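Stuvden 語彙調査データ README

概要

Stuvden は、子ども向けの遊びの中で使われる数え方と呼び名を集めた、日本語の小さなテキストデータセットです。「ひとつ、ふたつ」「いっこ、にこ」「いち、に」のどれを使うか、さいころの目をどう読むか、すごろくで止まったマスを何と呼ぶか、といった言い方を、家庭や学童の聞き取りから書き起こしました。収録数は3095件です。音声は含みません。

作り始めたきっかけは、すごろくの「ふりだし」が通じない場面に何度か出会ったことでした。「スタート」と言う子がほとんどで、「ふりだしに戻る」と書いてあるマスに止まると、読めても意味を聞き返してきます。地域差なのか世代差なのか、手元に資料がなかったので自分で集めることにしました。 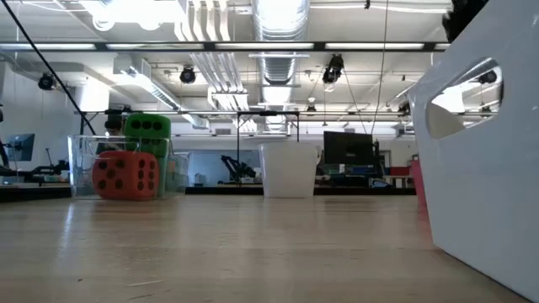
聞き取りは一回30分までとし、前半は自由に遊んでもらい、後半に短い質問をしました。質問の文面は questions.txt にあります。前半の発話と後半の回答では使う語がかなり違うことがあるため、必ず phase 列を見て分けて扱ってください。たとえば遊んでいる最中は「ろく出た」と言い、あとで聞かれると「むっつ」と答える話者がいます。どちらも正しい記録です。

ファイル構成

main.tsv　本体。一行が一件です。
questions.txt　後半の質問文。
speakers.tsv　話者の年代と、育った地域の大まかな区分。氏名は入っていません。
variants.tsv　表記ゆれの対応表。
CHANGES.txt　変更履歴。

文字コードは UTF-8、改行は LF、区切りはタブです。表計算ソフトで開くと「1-2」のような値が日付に変わることがあります。読み込み時に全列を文字列に指定してください。

main.tsv の列

id　通し番号。欠番があります。公開の取り下げを希望された行を削ったあと、番号を詰め直していません。
speaker　話者の記号。speakers.tsv と対応します。
phase　play（遊んでいる間）または ask（質問への回答）。
target　数える対象。さいころの目、マス、積み木、カード、順番、その他。
form　実際の言い方をかなで書いたもの。
norm　代表形。variants.tsv によって決まります。
note　自由記述。空欄が多い列です。

表記の方針

form は聞こえたとおりに書きます。「いっこ」と「いーっこ」は別の形として残し、norm で「いっこ」にまとめます。助詞の脱落も補いません。「さん進む」と「さんマス進む」は norm でも統一していません。ここをまとめると、マスを助数詞として使うかどうかが調べられなくなるためです。

積み木については、「こ」と「つ」のほかに「だん」が多く出ました。積んだ高さを言っているのか個数を言っているのか、書き起こしだけでは決められない行があり、note に「段か個か不明」と入れてあります。現在28件です。積み方の様子が発話から読み取れる場合だけ、不明を外しました。

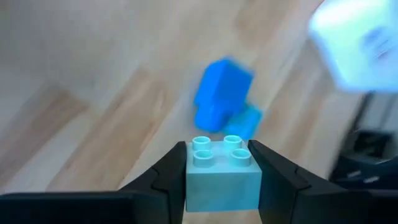
Yanling Qin からは、「だん」を不明のまま残すなら target も積み木と高さに分けたほうがよい、と指摘がありました。中国語の「层」と「块」なら迷わず区別できるのに、日本語のこの列では両方が混ざって見える、とのことです。もっともな意見ですが、分けると play の行の大半が「高さ」側に推測で入ってしまいます。次の版では target をそのままにして、unit_sense という列を足す予定です。空欄を許す列にします。

同じ連絡の中で、「番」と「番目」の扱いがそろっていないという指摘も受けました。「つぎ二番」は順番、「二番目のカード」は位置として記録していたつもりでしたが、見直すと初期の行では逆になっているものがありました。この版で修正済みです。

話者について

話者の年代は、未就学、小学校低学年、小学校高学年、保護者世代、祖父母世代の五区分です。低学年が多く、祖父母世代は少なめです。地域は東日本、西日本、その他の三つだけで、都道府県は公開しません。このため、方言の分布図を作る用途には向きません。

保護者の発話は、子どもに話しかけるときの形と大人同士の形が混ざっています。「おひとつ」「いくつかな」などは前者に偏ります。相手がわかる場合は note に「対子」と書きました。

使い方の例

助数詞の選び方を比べるなら、target を一つに絞り、phase ごとに norm を集計するのが簡単です。手元では、Hekden という自作の集計スクリプトを使っています。リポジトリの tools にありますが、動作確認は自分の環境でしか行っていません。同梱の Jin は variants.tsv の重複を調べる小さな補助スクリプトで、集計には不要です。

学習用と評価用に分割するときは、行ではなく話者で分けてください。同じ話者は同じ言い方を何度も繰り返すため、行で分けると両方にほぼ同じ内容が入ります。確認用に抜き出した600件の一覧が check.txt にありますが、これは表記の点検に使ったもので、評価用の分割ではありません。

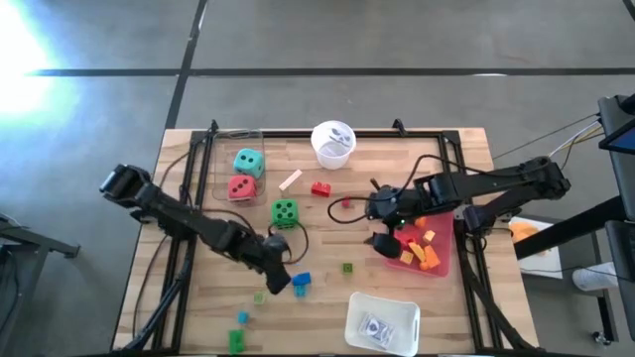 既知の問題

「し」と「よん」、「しち」と「なな」の書き分けは、初期の行で信頼できません。清書のときに数字で書いてしまい、あとから思い出して戻した行があるためです。該当する行の note に「読み復元」とあります。読みを調べる場合は除いてください。

かけ声と数詞の境目もあいまいです。「いち、にの、さん」は数えていないものとして外しましたが、「いち、に、さん」でコマを動かしている発話は入れています。

「ゼロ」と「れい」はほとんど出てきません。ふつうのさいころにはゼロの目がないので、必要なら別の遊びで集め直すことになります。

利用条件

研究、教育、個人の学習に自由に使えます。再配布するときは、この README を一緒に置いてください。話者を特定しようとする使い方はしないでください。

引用するときは「Stuvden 語彙調査データ」と版の日付を書いてもらえれば十分です。以前 Immont という仮の名前で配っていた版は列の並びが違うため、混ぜて使わないでください。

この版の日付　2024年8月4日

誤りの報告は id と列名を添えて送ってください。form の訂正は聞き取りのメモと照らし合わせるので、反映まで時間がかかります。norm だけの訂正は次の更新に入れます。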